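About Flollalora

Flollalora is a small wholesale bakery and coffee roaster on Pallby Street in Mistholm. We bake bread, rolls and a short list of pastries, and we roast coffee 2 days a week. Most of what we make goes to cafes, grocers and school kitchens within a 30-mile drive.

Tavion Thibodeaux started the company in a rented church kitchen with one deck oven and a used van. The first regular order was 11 loaves for a diner across the river. The diner still buys from us, though it takes rye now and the order comes on a standing ticket. We moved to the present building in February, after a winter of waiting on the gas line.

The building was a hardware store before we took it over. The ovens are in back, the roaster is in the old paint room, and the front counter is open to the public on weekday mornings. We kept the wood floor.
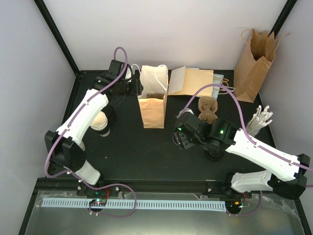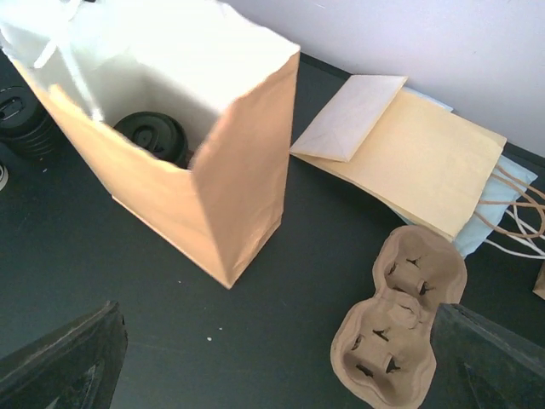
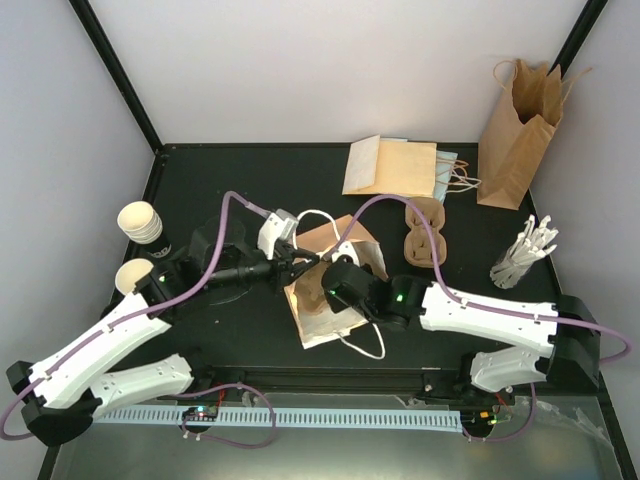 Paper bags on a black tabletop.

Our house coffee is called Villalba. It is a medium roast and we sell it whole or ground. We roast to order, so please allow a few days for large amounts - the roaster is not a big one.

Bread is mixed in the afternoon, shaped in the evening and baked overnight. Vans leave at 4:30. Wholesale customers can change an order until noon the day before by calling the office. We do not bake on Sundays.

We currently have 536 wholesale accounts on the books, counting seasonal ones. New accounts start with a sample box and a short visit so we can look at your delivery door and parking. There is no minimum for the first month.

The front counter takes cards and cash. Special orders need a deposit.

Page last updated Oct 9, 2020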